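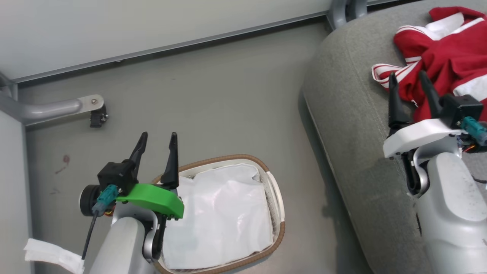

Why does the manual want an empty cycle before the first load, one owner asked after the last edition came out, when the machine is brand new and looks perfectly clean inside? The drum and hoses are tested with water at the Bomow plant before packing, and a small amount of that water stays in the pump. It can carry a little oil or dust from the assembly line. The empty cycle flushes it out. It is covered in 4.3, and it should be run even if the machine was bought as a floor model.

Section 4. First Use

This section applies to the Fluver 987 front-loading washer. It assumes that the machine is standing in its final position and that the four shipping bolts have been taken out (Section 2). If the washer has been moved since it was leveled, go back to Section 3 and check all four feet again.

4.1 Before you turn on the water

1. Check that the power cord is unplugged.
2. Look inside each inlet hose coupling. There should be one flat rubber washer in each. Spare washers are in the bag with the wrench.
3. Attach the hose with the red stripe to the hot faucet and the hose with the blue stripe to the cold faucet. Tighten by hand, then give each coupling a quarter turn with pliers.
4. Hook the drain hose over the standpipe or the edge of the utility sink and fasten it with the strap supplied.

Note: Do not push the drain hose all the way down the standpipe. The curved plastic guide sets the correct depth. With the guide left off, water can siphon out while the machine is filling, and the washer will fill and drain without ever starting to wash.

5. Open both faucets slowly. Wipe the couplings with a dry paper towel and wait 10 minutes. Wipe them again with a fresh towel. If the towel picks up water, close the faucets, loosen the coupling, reseat the rubber washer and repeat.

Caution: Use only the new hoses supplied with the machine. Old hoses may fit the thread and still fail under pressure.

4.2 Power and display

1. Plug the cord directly into a grounded outlet. Do not use an extension cord or a power strip.
2. Press and hold POWER until the display lights.
3. The display shows the language menu. Turn the dial to choose, then press the dial to confirm.
4. Set the water hardness. The choices are Soft, Medium and Hard. Your water utility can tell you which applies. If you are not sure, choose Medium and change it later under SETTINGS.
5. Set the clock, or press SKIP. The clock is needed only for Delay Start.

Note: If the display stays dark, check the outlet with a lamp. If the lamp works, unplug the washer, wait a full minute and try again. A display that lights and then goes out usually means the door was not shut when POWER was pressed – shut it and start over.

4.3 The empty cycle

1. Open the door and take out the foam block, the papers and the spare parts bag. Feel around the bottom of the door seal for loose packing.
2. Close the door firmly. The lock clicks when the cycle begins, not when the door is closed.
3. Do not add detergent, bleach or softener.
4. Turn the dial to Drum Rinse and press START.
5. Stay near the machine for the first fill and the first spin. Look for drips at the back, and for any movement of the cabinet across the floor.

Some noise from the pump is normal during this cycle. It gets quieter once the pump is full of water. A loud knocking noise during the spin is not normal and most often means that a shipping bolt was missed. Press POWER to stop the machine, wait for the door to unlock, and return to Section 2.

At the end of the cycle, leave the door open for an hour or so. The smell of new rubber fades after several washes.

4.4 The first load

For the first load, choose everyday clothes that have been washed before. Save towels, bedding and anything new or delicate until you have seen how the machine handles a normal wash.

1. Empty the pockets, close zippers and turn printed shirts and jerseys inside out.
2. Separate white items from strong colors. Red cotton is the usual cause of pink laundry, and it can go on losing dye for several washes.
3. Check the care labels. Set the cycle for the item that needs the gentlest treatment.
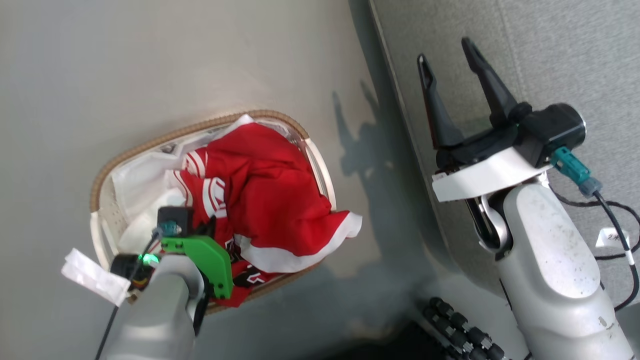
4. Put items into the drum one at a time and loosely. Mix large and small pieces so that the weight can spread out during the spin.
5. Stop when the drum is three-quarters full. There should be room to lay a hand flat on top of the clothes.
6. Check that nothing is caught between the door and the seal, then close the door.

Caution: Never wash items that have been in contact with gasoline, paint thinner or cooking oil until they have been rinsed by hand and aired outdoors. Vapors can ignite inside the drum.

4.5 Detergent

Pull the drawer out until it stops. The large compartment on the left is for the main wash. The small one in the middle is for softener. The one on the right is for prewash and stays empty on most cycles.

Use HE detergent only. Start with half of the amount printed on the detergent package and add more next time if the clothes do not come out clean. With soft water you may need even less. Powder goes straight into the compartment. For liquid, lower the blue flap first, or the detergent will run into the drum before the fill starts.

Note: Too much detergent shows up as foam on the door glass at the end of the rinse. Run Rinse + Spin once with the same load and use less next time.

4.6 Starting and stopping

1. Turn the dial to Normal. The display shows temperature, spin speed and time remaining.
2. To change a setting, press its button until the value you want is lit. For a low final spin, choose 500.
3. Press START.

The time shown is an estimate. The machine weighs the load during the first few minutes and may add or take off time. It may also stop and turn slowly back and forth before the spin to rebalance the clothes.

To add a forgotten item, press PAUSE. If the water is below the door, the lock releases and the door can be opened. If the lock symbol stays lit, the water is too high or too hot, and the item will have to wait for the next load.

Code 98 means that the drain filter is blocked. See Section 7 for cleaning. For parts, contact the Bomow service desk in Brestgate and have the serial number ready. It is on the label inside the door.

Guide revised Oct 22, 2023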